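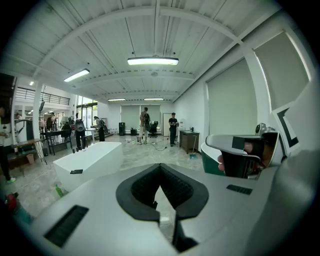 Kison in use, view out over the soft pad. Second gripper at right.

Kison Pair
Hand-held grippers for demonstration capture
Sold as a set — left, right, harness, cable kit

Status: in stock, small batch
Last updated 27/03/2021

What it's for

Recording people doing real jobs with their hands, so a policy can learn from it. No arm in the room, no teleop rig. Put on the harness, pick up the grippers, do the task, save the episode, go again. Built for homes, shops, big untidy rooms. Other people working nearby is fine, just keep an eye on who ends up in the footage and get their OK first.

In the box

2 grippers, left and right
Shoulder harness, adjustable straps
Marker cubes, one per gripper, already mounted
Soft pads, one spare set
Data cables
Ungate recorder license (one seat)
Hard case

Not in the box: laptop, head camera. Zallska head mount is sold seperately, see the accessories page. Most buyers get both.

Main points

Soft pads. Notched, textured, they take a bottle neck or a faucet lever without much fuss. Swap by hand, no tools. Wipe down with a damp cloth, no solvents.

Marker cubes. Don't touch the printed faces, don't tape over them, don't stick a label on. If one gets scratched order a new one, a bad face hurts tracking more than you'd think.

View from the gripper. Wide, round image with dark corners. Normal for the lens, leave it uncropped, Ungate handles it at export.

Vents. Keep your fingers and the tape off them. Same goes for dust covers.

Battery. None. Runs off the cable. Yes we know. A cordless version is on the list, no date.

Working with it

Set up takes 15 minutes the first time, less after. Harness first, then cables down past the forearm, then grippers. Leave slack at the elbow. Do the squeeze check in Ungate before every session — open, close, open — and look at both traces.

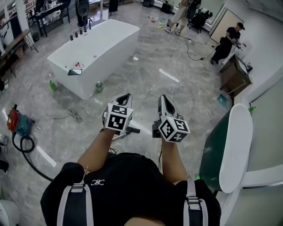
Kison Pair with harness and marker cubes, bathroom fixture task. Head-height view.

Bathroom jobs are where a lot of our own testing has gone. White tub, dark fittings, bottles standing on the floor. Glossy white surfaces can fool auto exposure so lock it before you start. Move the small stuff between episodes: spray bottle left one time, right the next. Otherwise the policy learns the spot and not the bottle.

Cables on the floor: route them behind you where you can. Check before you step back.

Specs

Task length, max per episode: 8 min
Episodes per project in Ungate: 500 on the standard seat, more on request
Streams: gripper view left, gripper view right, jaw opening, head view if Zallska is connected
Sync: done by the recorder, one clock for all streams
Export: Ungate native, or plain video plus a table
Use: indoor only. Not waterproof. Clean-up motions around a tub OK, running water no

Common questions by email

Can I buy just one? No. Spares yes, if you already own a set.

Left-handed operators? Fine, the pair is mirrored.

Do the grippers fit on an arm later? The jaws do, with the Thongsuk adapter plate. Handle comes off, four screws. Drawings sent with the order.

Can two people record in the same room? Yes but each set needs its own cube IDs. Tell us when ordering, we print them different. If you all ready have two matching sets, write to us and we'll swap one pair of cubes.

Does Ungate blur faces? At export, tick the box. Check the result yourself, it misses some that are small or turned away.

Shipping and returns

Next batch in December, order early if you need more than one set. Unused sets can come back in the hard case. Worn pads are not a fault. Quotes by email, put the set count and country in the subject line.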